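Conero Hand-Held Gripper Kit
Planning and Set-Up Guide

Section 2: Before You Buy Anything

Revised 20 August 2025

Read this section before opening the order form. The order form is very pleasant to fill in and will happily sell you four of everything.

2.1 Decide what you are collecting

1. Write down the tasks you want recorded, in plain words. "Household manipulation" is a grant title. "Pick up a bottle cap and put it somewhere else" is a task.

2. Next to each task, write the smallest and the widest thing the jaws will have to hold. If the widest thing is wider than the jaw opening in the spec table (Section 9), strike the task or change the object. The jaws will not be talked into it.

3. Mark the tasks that involve clear plastic, glossy film or anything tangled. Allow double time for these. Operators are slower with them, and so is whoever checks the footage afterward.

4. Add up the sessions. One operator with one gripper gets through 20 usable takes in a session once they have the hang of it. In the first week, assume 8.

Note: "Usable" means the take survived review. Takes recorded with a thumb on the lens are cheerful but do not count.

2.2 Work out how many kits you need

1. Start with 2. One is for working and one is for when the first is being cleaned, charged or looked for.

2. Add a kit for each further operator who will work at the same time. Operators who work in turns can share, provided they agree on who charges it.

3. Do not buy a third kit "for parts." Pads, pins and linkage bars are sold separately and cost far less. The Aliyu pad set fits both jaws.

Caution: Kits bought in different batches may ship with different pads. If you mix them, label them. Two weeks of footage with unmarked pads is two weeks of guessing.

2.3 The budget sheet

Copy these lines into your own spreadsheet. The ones people leave out are at the bottom, where people stop reading.

Gripper kits
Spare pads, one set per kit
Storage cards
Charging station
Shipping, both directions, if you are renting
Objects to pick up
Containers to keep the objects in
Operator hours
Review hours

The objects line deserves a real number. Our Gallville office put down zero for its first project, on the theory that everyone owns things. Everyone does own things, and everyone wanted them back. The second project set aside 800 dollars for objects and containers and spent nearly all of it – mostly on lids.

Buy objects in a range of sizes, and include some that have no obvious place to grab. Small bathroom, travel and bedside items give you plenty of variety for the money. You will also need a surface to put them on. A bed is a perfectly good one and most homes come with it, so leave the folding table off the sheet until a task calls for one.

2.4 Rent or buy

1. If your project is shorter than a season, rent. Kirent offers the same kit by the month, with pads included and a deposit that will get your attention.

2. If you expect to run the same tasks again next year, buy.

3. If you don't know, rent for one month and see how many of your operators still answer messages.

Rentals starting in September should be reserved early. Every university lab remembers its equipment budget in the same week.

2.5 Plan the workspace

1. Pick the surface and leave it alone for the whole session. Straightening the bedding between takes is a kind impulse and you should resist it.

2. Set out a mixed group of objects. Let some lie close together and some overlap.

3. Include at least one flat, round item, such as a lid or cap, and at least one thing in a bag.

4. Have the operator try an open-jaw approach and a full closure before recording.

Jaws open over a bagged bundle of cord; jaws closed on a cap.
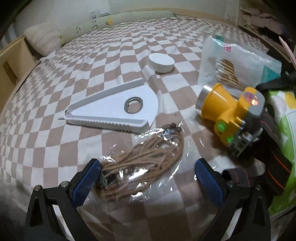
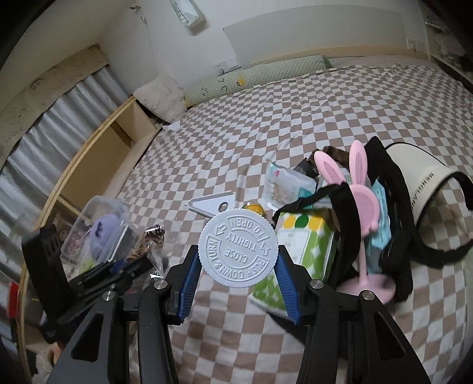 5. Time a handful of practice takes and put that figure in the budget sheet in place of the one you made up. It will be larger. Adjust the operator hours now, while the sheet is still yours to adjust.

6. Do the same for review. A good reviewer needs less time than the operator did, and a tired one needs more.

Caution: Keep fingers clear of the linkage when the jaws close. The pivot points pinch, and they pinch managers trying out the kit at exactly the same strength as everyone else.

2.6 Before you send the order

Check that the jaw opening suits your widest object. Check that spare pads are on the order. Check the shipping address, particularly if operators work from home, and get a phone number for each delivery.

Orders can be changed until they are packed. After that, see Section 11, Returns, and bring the original box.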